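件名:配膳・テーブルセット用の把持ツール、予備費をどう積むか

**bornau_k**

来期の設備計画を書いている。手持ち式グリッパーによる作業記録を2セット体制から6セット体制に増やす予定で、対象作業はテーブルセッティング(皿、カトラリー、トレー、ランチョンマット)。本体の見積もりはMollah経由で取れたが、消耗品の行が埋まらない。

現状の把握内容は以下のとおり。

- 指パッドの交換周期:記録なし。現場の判断で都度交換
- 食器類:割れたら補充。予算科目は「雑品」に混在
- 作業台と椅子:既存品を流用
- 照明:天井灯のみ

経理からは「本体価格の何%を保守費とするか、根拠を付けて出せ」と言われている。同規模の導入をした人がいれば、実際の比率と科目の分け方を教えてほしい。

**zr_maint**

比率で出すのは勧めない。本体価格と指パッドの摩耗には相関がない。うちは稼働時間あたりの単価で出している。パッドは左右1組で管理し、片側だけ傷んでも両側を替える。摩擦係数が左右で違うと、薄物をつまんだときに回転する。

計画書に書くなら、想定稼働時間、交換間隔、組単価、予備在庫の4項目があれば経理は通る。交換間隔の根拠が要るなら、1か月分だけ現場に記録を付けさせること。

**follholm_tani**

zr_maintに半分同意。ただ左右同時交換は無駄が多い。当方では片側ずつ替えて、作業前に薄いカードを挟んで引く簡易試験をしている。滑り方に差がなければ続行。これで年間の購入組数は47から35に下がった。6セット体制なら差額は無視できないと思う。

**zr_maint**

その試験は誰がやっても同じ結果になるのか。引く速度と角度を規定していないなら、検査とは呼べない。減った12組分は、試験にかかる人件費で相殺されている可能性が高い。

**follholm_tani**

速度は規定していない。角度は水平のみと手順書に書いてある。所要は1回2分。人件費込みの計算はしていないので、そこは指摘のとおり。

**Gayan Marikar**

パッドの話に寄りすぎているので、対象物の側から書く。見積もりで落ちやすいのは食器と敷物の構成のほう。テーブルセッティングで必要な把持は品目ごとに違い、開口幅も接触面も変わる。1種類の指で全部やるのか、指を替えるのかを先に決めないと、消耗品の数量は出せない。

手元の構成は、縞の織りマットに白い縁広の浅皿、木柄のナイフと金属のフォーク、縁の立った樹脂トレー。卓上には薄い青灰色の紙を敷いている。

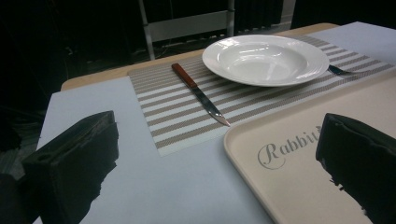 ### 【品目別の検討事項】

**皿**
縁広の浅皿は縁をつまむ前提になる。光沢のある釉面は反射が強く、リムと内側の両方に光が乗る。画像を後段で使うなら、拡散板の費用を照明の科目に入れておくこと。天井灯のみの構成では後から必ず追加申請になる。

**カトラリー**
ナイフは柄が木で、リベット留め。刃側の金属面とは把持の条件が違う。フォークは皿の縁の下に一部入り込んでいて、皿と干渉する配置。この種の配置を対象に含めるなら、指先の厚みが効く。黒いブロック状のパッドは先端に厚みがあるので、薄型の指を別に買うか、この配置を対象外と仕様に明記するか、どちらか。

**トレー**
クリーム色のトレーには灰色の筆記体で「Rabbit」と入っている。印字品は廃番になると同じものが手に入らない。同一品で揃える必要があるなら初回に予備まで買う。トレーはマットと紙の右側に重なるので、台の有効幅もここで決まる。

**パッド**
右側のパッドは縁がややほつれている。左右で状態が違うときにどう扱うかは上の二人の議論のとおりで、私はzr_maintの案に近い。ただし替えた日付と時間を残すことが先。

**bornau_k**

助かる。対象外の配置を仕様に書くという発想がなかった。質問を二つ。

1. 敷き紙は消耗品か備品か
2. 台は流用で足りるか。現場には同じ大きさの台が揃っていない

**Gayan Marikar**

1. 消耗品。単価が低いので食器と同じ行にまとめてよい。ただし色は固定する。途中で白に変えると皿との差が取りにくくなる。
2. 天板の寸法と高さが揃うなら流用で可。揃わないなら6台新規で積む。混在は避ける。セット間の差が台の差なのか作業者の差なのか、切り分けられなくなる。

**zr_maint**

2には反対。台の寸法は多少ばらついていたほうが後で使える。全部同じ台で集めた記録は、別の台で使い物にならない。6台新規の金があるなら指の予備に回すべき。

**Gayan Marikar**

それは目的による。bornau_kの計画は最初の半年で手順の比較をするのが主目的と読んだ。比較が目的なら条件は揃える。ばらつきを入れるのはその後でよく、その時点で流用台を混ぜれば追加費用は出ない。

**bornau_k**

主目的は手順の比較で合っている。書き足りなかった。

**follholm_tani**

台より床の配線を先に見たほうがいい。6セットになると電源と通信のケーブルが作業者の足元に集まる。当方はZordaleのレイアウト変更時に配線カバーを計上し忘れ、別枠で稟議を出し直した。金額は小さいが承認に時間がかかった。

**bornau_k**

配線カバー、追加する。現時点の科目案は次のとおり。

| 科目 | 内容 | 算定方法 |
|---|---|---|
| 本体 | 把持ツール増設分 | Mollah見積もり |
| 消耗品A | 指パッド | 稼働時間×単価 |
| 消耗品B | 食器、マット、敷き紙 | 初回一括+補充 |
| 備品 | 作業台、拡散板、配線カバー | 個別見積もり |
| 予備 | 薄型指 | 2組、試用後に判断 |

トレーは初回に予備込みで発注し、消耗品Bに入れる。パッドの交換記録は6月から付けさせる。左右同時か片側かは、1か月の記録が出てから決める。

**zr_maint**

薄型指が2組では、6セットで同時に比較できない。試用なら足りるが、本採用時の追加分を備考欄に書いておくこと。あとは異論なし。

**follholm_tani**

カード試験のほうは引く速度を決めて測り直す。結果が出たらこのスレに貼る。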